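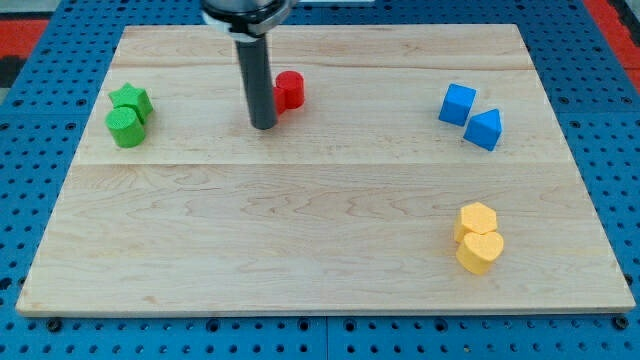 Arenura Department of Manufacturing, Bench Equipment Reviews

Vorum maple overlay board and Flivus foam block set

Both items were bought for the blue perforated tables in the lower lab. The board covers the hole grid wherever small parts have to stand flat. The blocks are used as stand-ins for parts during layout work. They were ordered separately and are rated separately.

Overlay board

The Vorum board is a glued-up maple panel, 12 mm thick, with a clear finish on both faces. It is made from several planks and the joints show as faint lines across the face. The grain on our board is strongly figured, with a lot of swirl in it. Buyers who want a plain background for inspection photos should ask for straight-grained stock, which Vorum supplies on request at the same price.

Flatness was checked with a straightedge along both diagonals on arrival and again after six weeks. No gap admitted the thinnest feeler gauge in the set either time. The joints cannot be felt with a fingernail. The edges were left square by the factory and are sharp enough to be unpleasant along the front, where forearms rest. We broke them with fine sandpaper and wiped on a coat of oil.

The board comes without feet, pads or mounting holes. On painted metal it slides when pushed from the side. A sheet of thin rubber matting underneath stopped this but raised the work surface slightly, so anyone with a height reference taken off the table will have to reset it. Drilling the board to match the table grid would also work. We have not done it, as the board is shared between two tables.

Small parts no longer fall into the holes. That was the reason for the purchase.

Foam blocks

The Flivus set contains 40 pieces in assorted shapes and colors, cylinders included. The full set weighs 473 g with the bag. Ours includes red and green, and the colors are easy to tell apart on pale wood under overhead light.

The foam has a fine open texture on the surface. It gives under finger pressure and returns to shape without a visible mark. The end faces of the cylinders were cut square, and all of them stand upright on the maple without rocking. On the bare perforated table the smaller pieces sometimes lean where an edge lands over a hole.

Three weak points were noted. The pieces are light enough that an open door or a desk fan will move them. The surface collects dust and has to be cleaned with tape or a damp cloth. Nominal sizes are held loosely: pieces from the same group differed by up to a millimeter, so the blocks should not be used as spacers or gauges. Flivus makes no claim that they can be.

Replacement pieces are sold only in bags of 6, in mixed colors. A single-color bag would be more useful.

Alternatives considered

The Asfaw laminated overlay is cheaper and comes with rubber feet, but its glossy face threw reflections under our lights. Hardwood blocks stay put better than foam and mark the board when dropped.

Ratings

Vorum maple overlay board: 4 out of 5. One point off for the unfinished edges and the lack of any anti-slip provision.

Flivus foam block set: 3 out of 5. Suitable for layout and handling practice, unsuitable for measurement.

The next check of the board for flatness is due in December, after the heating has been on.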